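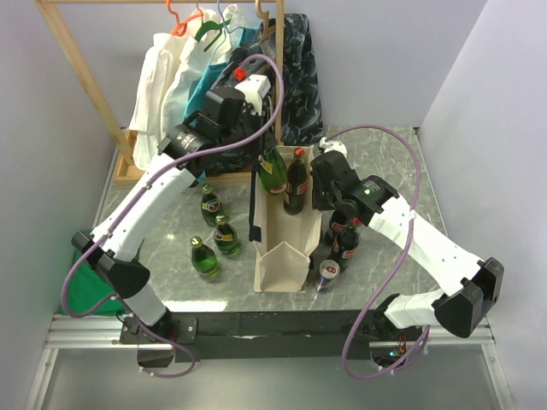

Skovamow Clothing Swap – FAQ

When is it?
Last Saturday-type thing no more – we moved it to 7/7/21. Doors at noon, Sibiya hall, side entrance.

How many items can I bring?
Ten max. Clean, no holes. Shoes ok if they come in pairs.

Do I need a ticket?
Yes, free. 200 only, they went fast in April.

Can I bring hangers?
Please do. Any kind, we always run short.

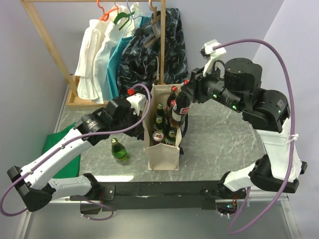

Hangers on the rail, mixed types.

What about kids stuff?
Seperate table, sizes up to 172 cm. Car seats no.

Where do leftovers go?
Zutotero thrift store picks up same evening. Don't want yours donated? Grab it before closing.

Parking?
Not much. Bus stop is 600 feet away – easier.

Who do I ask?
Iolanda Camargo for tickets, Gudrun Backlund for drop-off times. Email is best, give us a day or two to anwser.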